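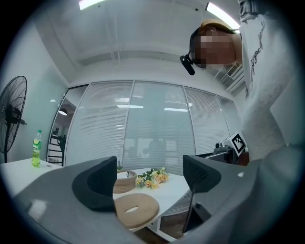 Leaning over the table, head down.

Jolix work table, large size, after nine months of use

I bought this table in the spring of last year, after many years of working at the kitchen table and complaining in the evening about my neck. I do bookbinding and some paper repair, not as a profession, but enough hours every week that the height of a table matters to me. I am 1.80 m and the kitchen table was made for eating.

Jolix sells the table in three versions. The small one with fixed legs costs 300 euros, the large one with a hand crank costs 696, and the large one with a motor costs 1116. I took the middle one. I bought it from Renditz because they had it standing in the shop and I could try it, and I advise everybody to do the same. On the website you can't feel how hard the crank is to turn.

Delivery and assembly

It came in two boxes. The heavy one holds the top, and the driver left it at the street door, so please arrange a second person before. My neighbour Polyxeni Panagiotou helped me to carry it up and stayed for the assembly, which took us a Sunday afternoon with a long coffee in the middle. The instructions are only drawings. In step four the drawing shows the crossbar from the back and we read it from the front, so we had to take out all the screws and begin again. The screws themselves are good and there were enough of them. The key in the box is too short for the inner screws. Use your own.

The height

For me this is the reason to buy it. When I sew the sections I want the work high, near to my chest, and when I cut with a knife I want it lower, so that the weight of the shoulder goes into the blade. With the crank I change between the two in less than a minute. At the beginning I was lazy and did not change it, and of course then my neck was the same as before. Now I do it without thinking. For very small work, such as mending a torn corner, I still bend down too much, but there the problem is more my eyes than the table.

The crank goes easily down and not so easily up. If you have books and a press on the table, take the press away first. Melina Athanasiadis, who borrows the table sometimes for cutting patterns, has a weak wrist and finds it tiring. She would pay for the motor.

The surface

The top is smooth and light in colour, and glue comes off it if you wipe it in the first minutes. Dried paste I remove with a damp cloth which I leave there a while. What it doesn't like is a knife. I made one cut beside my mat in the second week and the line is still there. The edge at the front is rounded, and it is kind to the arms when you rest them for a long time.

There is a small movement from side to side when the table is at its highest. For writing I don't notice it. For hammering a spine I notice it very much, and I go down again to the lowest position, where it stands well.

Things I don't like

The drawer is sold apart and it is too flat for a pot of paste. The feet are long at the front and I hit my toe on the left one often. The crank has no place to rest when it is not used, so mine hangs on a string. I wrote to Jolix about this in May and received a polite answer that a clip is planned. I am still waiting for it.

I also looked at the Chatzigeorgiou table. It is heavier and nicer to look at, but it has only two heights, and you must turn it upside down to change them.

Would I buy it again? Yes, the same version, and I would order a larger cutting mat on the same day.

Four stars from five.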